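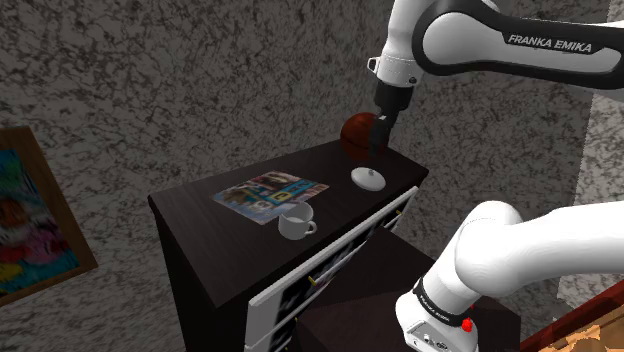

去Fuvis开放日看了一下午机器人

2025-03-17

报名页面上写的是“近距离感受机器人进入家庭的未来”,下面一行小字:请穿平底鞋,现场无停车位。我对未来没什么意见,对停车位有意见,所以坐了地铁,再换一趟公交,在Malliren园区东门下车。东门不开。绕到北门,北门的保安看了我的二维码,说你这个要从东门进。

最后是跟着送外卖的小哥进去的。他对园区的了解显然比导览图可靠。

Fuvis在三号楼的一层和二层。一层前台铺了地毯,签到领一个挂绳,挂绳上的卡片写“访客”,背面印着无线网密码,密码很长,长到我站在那里输了两遍都不对,索性没连。签到台旁边有茶歇,赞助商叫Baidoo,做咖啡的,纸杯上印了一只看不出品种的动物。咖啡是酸的。我问发咖啡的姑娘这是什么豆子,她说浅烘,表情像在念病历。后来我又去续了一杯,酸归酸,下午四点以前我需要它。

我为什么会去这种活动,简单交代一下。我不干这行,年轻时学过两年自动化,后来转去做排版,跟机械臂唯一的交集是公司楼下那台卖奶茶的,它给我做过一杯没有放茶的奶茶。但是我一直爱看这类东西。工厂参观、水厂开放日、地铁车辆段一日游,只要能看见设备干活,多远我都去。家里人管这叫“看挖掘机”,说我四岁的时候就这样,没有任何发展。

开场是一段宣传片,在二层的小报告厅放。片子里一位妈妈抱着孩子走进客厅,机械手递过来一杯水,阳光从窗户照进来,全家都在笑。我注意到那间客厅里没有一根数据线,没有一只落单的袜子,茶几上放着三颗柠檬。我从来没在任何人家的茶几上见过三颗柠檬。片子的音乐很大,放完以后有几秒钟大家都没反应过来要鼓掌,然后前排的工作人员带头鼓了。

接着主持人上来讲公司历程。时间轴做得很漂亮,点一下亮一截。亮到一半翻页笔没电了,后面的历程是他跑到电脑跟前手动按出来的,我觉得这一段比前面生动。

然后分组。我领到的是蓝色贴纸,蓝组先看仿真,再看实机。红组反过来。旁边一位大叔也是蓝的,他带着孙子,孙子当场就不高兴了,说他要看真的。工作人员蹲下来跟他讲,仿真也是真的,是在电脑里的真的。小朋友听完更不高兴了。我跟他站在同一立场,只是到了我这个年纪不好意思说。

仿真那间屋子窗帘拉着,一面大屏,几排折叠椅,椅子上已经先坐了一组迟到的红组,又被请出去。屏幕上就是他们的平台,叫Nivari,窗口角落里有一个版本号,一串数字,以及我看不懂的下拉菜单。画面里是一间房,墙面灰一块黑一块,像没睡醒的大理石。靠墙一只深色的柜子,一条机械臂从旁边伸过来,白的臂,黑的爪子,臂上印着FRANKA EMIKA。柜面上摆着杯子之类的小东西,角上还搁了一个篮球。

篮球放在柜子上,这个我服。宣传片里是三颗柠檬,仿真里是篮球,做仿真的人至少见过真的家。我家的鞋柜上现在还有一只瘪的。

讲解的工程师看着很年轻,衬衫下摆一边在裤子里一边在外面。他讲话快,每句话都在赶下一句,但是讲得清楚,比楼上的时间轴清楚得多。他说大家在视频里看到的机器人做家务,背后都要练,练就要失败,失败在真家伙上是要花钱的,杯子要钱,爪子也要钱,收拾残局的人要加班费。所以先在电脑里失败。电脑里杯子摔了,按一下重置,它又好好地站回去。

后排有人小声说,这功能我们家也需要。

他又说,房间也是随机换的。墙纸换,柜子换,灯光换,摆的东西换,换到机器人不再认某一张具体的柜子,而是大致明白什么叫“柜子上有个杯子”。他按了几下键盘,屏幕上的房间就一间一间翻过去。有的房间颜色搭得让人想报警。有一间墙上是砖,地上也是砖,天花板也是砖,整个像住在烟囱里。工程师说这个是故意的,让它见点世面。我心想,我租房子的时候也是这么见的世面。

大叔举手,问它见这么多房间,要见到什么时候算完。工程师说单这一个任务,仓库里存了3,009条记录,还不够。大叔点点头,回头跟孙子说,你看,人家练了三千多遍还说不够。孙子正在研究折叠椅是怎么折叠的,没有理他。

任务本身说出来朴素得惊人:把杯子拿起来。就这么一件事。我小时候学过两年自动化(前面说过了,请允许我再提一次,我这辈子能提它的机会不多),课本上管这个叫末端执行器的抓取规划,有整整一章,公式一行套一行,我考试的时候把它整章放弃了。现在看一个年轻人用三分钟讲完,说主要就是两个问题,它在哪儿,以及我从哪边下手。我当年缺的可能就是这三分钟。

他先放了一遍成功的。爪子移过去,停一下,下去,合上,起来。杯子跟着起来了。整个过程安静得有点冷场,大家不知道该不该鼓掌。我前面的一位阿姨问,好了吗?工程师说好了。阿姨说哦。

然后他说,给大家看看不太成功的,这个比较好玩。屋里的人明显坐直了一点。

关于不成功,他有一套分类,说得如数家珍。有一种叫犹豫型,爪子到了杯子上方,左边挪一点,右边挪一点,再挪回来,像在自助餐前面挑螃蟹。有一种叫自信型,直接下去,动作利落,抓的是空气,然后带着空气心满意足地回到原位。还有一种是误伤型,目标在这边,胳膊肘先把那边的东西扫了。他说误伤型最让人头疼,程序判分的时候只看杯子,杯子确实拿起来了,给了满分,没有发现旁边全军覆没。我说这个我熟,我们公司也是这么考核的。说完发现声音大了,他居然笑了,衬衫的另一边下摆也跟着跑了出来。

看手腕上那个视角的时候,屋里有人开始头晕。那个镜头跟着爪子走,爪子一歪,整个世界就歪过去。
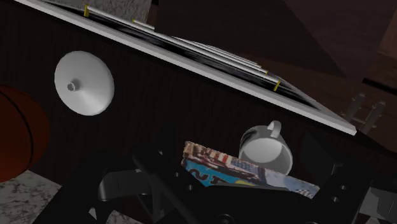
工程师说机器人看的大部分时候就是这种东西。它没有我们那种站在房间中间、把什么都看得妥妥帖帖的福气,它脸贴着柜子干活,一抬眼,半个视野是自己的手。我想了一下自己弯腰在沙发底下找遥控器的样子,觉得对它应该宽容一些。

小朋友这时候忽然来了兴趣。他说这个像玩游戏。工程师说对,就是像玩游戏。小朋友说那我能玩吗。全屋的大人都沉默了,我相信所有人心里问的都是这一句。

还真能玩。讲台边上有一个手柄,就是普通打游戏的那种,左摇杆管前后左右,右摇杆管上下和转手腕,肩键管爪子开合。每人60秒。小朋友第一个上,前十来秒全用来往天花板上飞,后面的时间用来把爪子一开一合、一开一合,像螃蟹打招呼,直到时间到。他很满意地下来了,对杯子从头到尾没有兴趣。大叔第二个,手柄拿反了。

轮到我。我先声明我打过不少游戏,上去的时候是有一点包袱的。第一下往前推,它往左走。工程师提醒我,方向是按机械臂的底座算的,不是按你看过去的方向。我说明白,然后继续往错的方向推。等我把方向想明白,时间已经过了一半。我慢慢把爪子往下放,心里默念前面说的两个问题,它在哪儿,我从哪边下手。第一个问题我有答案,第二个问题我从上面下手。下到一半碰着了,杯子一歪,我下意识去扶,用的是我自己的手,往屏幕那边伸出去半尺。

全场都看见了。

工程师很善良,说没关系,上周有个来参观的领导直接站起来了。

所以我的成绩属于哪一型呢,我下来以后琢磨了一下,应该算犹豫型起步,自信型收尾,兼有误伤的潜力。他在旁边顺手按了重置,杯子好好地站回去,像从来没有认识过我。

在这间屋子里的提问环节,问得最好的是前面那位说“哦”的阿姨。她问,它拿得起来这个杯子,那杯子里要是有水呢?工程师停了一下,说水现在没有开,水很贵。阿姨说水怎么会贵。他解释说算起来贵,一杯水在电脑里要拆成很多很多小颗粒来算,算得慢。阿姨听完说,那你们这个杯子等于一直是空的。他说是,目前是空的。阿姨又哦了一声,这次拖得比较长。

我觉得她应该去做评审。

还有人问为什么不直接拿真机器练,你们楼下不是有吗。答案前面讲过一遍,他又耐心讲了一遍,还补充了一个数,说真机这边一整天换着人操作,换着人摆东西,状态好的时候录得到900条里能用的一部分,至于一部分是多大一部分,他看了一眼门口的同事,说这个要看情况。门口的同事在看手机。

然后换组,下楼,去看实机。

实机在一层尽头,玻璃隔间,外面拉了警戒线,就是银行排队那种。隔间里的灯白得发青。到了这里我要承认我有点激动,毕竟路上换了一趟公交,还绕了园区大半圈。真的机器开起来是有声音的,很轻,嗡的一下,再嗡的一下,屏幕上的那个没有声音。就这么一点嗡嗡声,味道就对了,大叔的孙子把脸贴在玻璃上,留下一个鼻子印。工作人员过来擦掉,他换一块玻璃再印一个。

实机演示的任务是叠毛巾。讲解换了一位,戴耳麦,语气接近楼上的宣传片。她说接下来大家将会看到,然后我们等了一会儿,没有看到。她说现在系统正在进行感知。又等了一会儿,系统还在感知。红组的人从楼梯上下来要去茶歇,路过时问我们开始了吗,我们说在感知。

后来动了。先捏起一个角,提起来,毛巾垂下去,垂得很有道理,然后对折,放下。折得不太齐,一边长一边短,跟我叠的水平相当,比我先生叠的好。大家鼓掌,这回是真心鼓的。讲解员说接下来进行第二次对折,机器捏住了毛巾,也顺便捏住了垫在毛巾下面的桌布。

后面发生的事情按前面的分类可以归为误伤型。桌布上没放什么贵重物品,一盒纸巾,一个牌子,牌子上写“请勿触摸”。牌子是最先倒的。讲解员按了一个按钮,机器停在半空,捏着毛巾和桌布,姿势像刚掀完桌子正在消气。

她说,以上就是我们的安全急停功能。

反应之快,我在心里给她加了一个月的奖金。

停机以后里面的人进去整理,把桌布抽出来,铺平,拿胶带贴住四个角。我喜欢看这一段。整个下午最像干活的就是这一段:一个穿拖鞋的小伙子跪在桌子边上撕胶带,用牙咬断,贴好,拿手掌抹一遍。旁边另一个人端着电脑,一只手托着,一只手打字,脖子和肩膀中间夹着一条毛巾。前面讲的那些感知也好规划也好,到了这儿全靠这条胶带。

趁着他们收拾,我跟隔间外面负责看警戒线的员工聊了几句。我问他,你们家里用不用机器人。他说用扫地的。我说好用吗。他说还行,就是老钻到床底下不出来,每天晚上要趴下去捞它。我说那你觉得楼上那个什么时候能进家里。他想了想,说得看进谁家里。这句话我回来路上想了好几站地。进三颗柠檬那家,大概明年就行。进我家,玄关那一关它就过不去,那里有两把伞、一袋没拆的猫砂、一只瘪的篮球,还有一只猫。猫是不会配合随机化的,猫自己就是随机化。

出口处有一个小展台,卖周边。有帆布袋,有贴纸,有一个按比例缩小的机械臂钥匙扣,关节能转,有7个。我当场掰了一遍,个个都能转,做工比我想的好。价格也比我想的好,是对他们而言的好。我买了。现在挂在我的包上,掰成一个随时准备端起杯子的姿势,早上挤地铁的时候被人蹭成别的姿势,到公司我再掰回去。

展台旁边还有一个留言本,请大家写下希望机器人帮自己做的事。我往前翻了几页。写洗碗的最多,一片洗碗,字迹各异,诉求统一。有人写陪妈妈聊天,有人写写作业,后面跟着另一种笔迹:自己写。有一页画了一只霸王龙,没有文字说明。我想了一会儿,写的是换被套。写完觉得有点难为人家,又在后面加了个括号,写“不急”。

走的时候去找东门,想着出去总该开了。没开。保安说出去走北门。我说我来的时候您同事让我走东门,他说那是进,出是出。我说可是东门不开啊,他说对,不开。这段对话我觉得Nivari一时半会儿也仿不出来。

公交等了很久。同站的还有那位大叔和他的孙子,小朋友睡着了,手里攥着一张蓝贴纸。大叔跟我说,他孙子上楼前问他,电脑里那个杯子摔了会不会疼。他不知道怎么答,就说电脑里的不疼。小朋友又问,那机器人疼不疼。他说也不疼。然后小朋友说,那他们练那么多遍干嘛。

我俩都没接上话,车来了。

几个给后来人的实用信息,免得大家跟我一样瞎撞。下一场在四月,页面上说报名要提前,我这次是前一天半夜报上的,也报上了。进园区走北门,二维码不用管,态度诚恳一点。分组贴纸可以换,我看见有人换了,要看真机的趁早去换成红的,不过我个人建议先看仿真,看完再下楼,那个桌布会好笑很多。手柄能玩就去玩,方向是按底座算的,我在这里再替工程师强调一遍。无线网密码里那个看着像字母O的是零。咖啡浅烘。

另外那间仿真的屋子空调开得很足,大概是替电脑开的,怕冷的带件外套。我那天没带,后半场是拿帆布袋盖着膝盖听完的。对,帆布袋我也买了。

评论区先回答一个肯定会有人问的:那杯没有茶的奶茶,后来退钱了,退款流程是人工的。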